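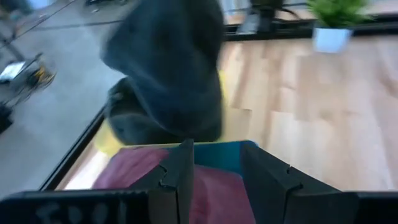 Do you need the Sernex finger kit to get a gripper to pick up cloth? You need fingers that can pinch a fold without chewing it, and the Sernex set is one of several ways to get there. It is also the most expensive one I've paid for.

The box says "textile ready in 15 minutes." I have set up enough arms to distrust any number printed on a box, so I started a timer. Swapping the old fingers out was quick, I'll give them that. Then came the calibration routine, which wanted the gripper fully closed before it would zero. The kit ships with a spacer that keeps it from closing all the way, and page 5 of the manual never mentions taking the spacer out. Total time to a first pick was 93 minutes, and a good part of that was spent reading a support thread.

The cell is a plain one. Wooden table, one arm, a wrist camera, bins of cloth to sort. We put soft goods in a container and ask the arm to get them out again one piece at a time. A heap of cloth never sits the same way twice, and a finger that does fine on a folded towel can slide right off a crumpled shirt.

What you get for $445 is two fingers, a bag of screws, two hex keys and a pair of spare pads. No thread locker. My first set of screws had backed out enough to rattle before the end of the first afternoon, and a rattle at the fingertip shows up as a bad force reading long before you hear it. I added a drop of medium-strength thread locker and it hasn't come back. For this money it should have been in the bag.

Grip is decent. On cotton and fleece I have few complaints. Thin synthetic stuff is another matter: the pads pick up lint, and once they do, the material slips. Sernex suggests wiping them weekly. In our shop that is a joke. We wipe them at the start of every shift and again at noon, with a damp rag and no solvent. Jihad Hourani, who has the morning shift, tried alcohol on one pad in January and it went hard and shiny. That pad is in a drawer now.

Camera setup deserves a warning. These fingers are wider than the stock ones and they take up more of the wrist view. If your software masks out the old fingers, redraw the mask before you do anything else. I didn't, and lost a morning chasing "objects" that were the new fingers. Slow the approach over the bin while you're at it. Our default speed gave us smeared pictures at exactly the moment we wanted sharp ones, and no finger kit fixes that.

Raghda Salameh runs the Stosileo pads on her cell and likes them better. They cost less and wear out faster — she's on her third pair. I borrowed a set and couldn't feel much difference on fleece. On thin fabric hers held on longer.

Would I buy the Sernex kit again? At half the price, sure. At $445 I'd try the cheaper pads on the fingers you already own and see how far that gets you. If you do order it, take the spacer out first and keep the little one-sided torque card, because the values aren't in the manual.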